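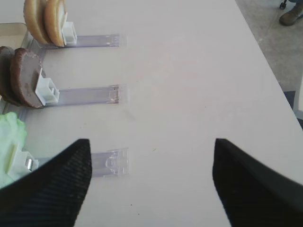

Pledia support wrote back at 4 p.m. asking whether the kitchen printer had ever dropped off the wifi before, and whether we'd tried a static address.

So, ticket 1631 again! Yes, tried it. The printer prints fine all morning, then the lunch orders stop coming through and the screen says error 306. I unplug it, wait, plug it back in – and out come 27 burger tickets in one go, most of them already served (fun for the grill). I swapped the cable and moved the router off the freezer. Same thing today. Could the last update be behind it? Leaving this open, please don't close it again.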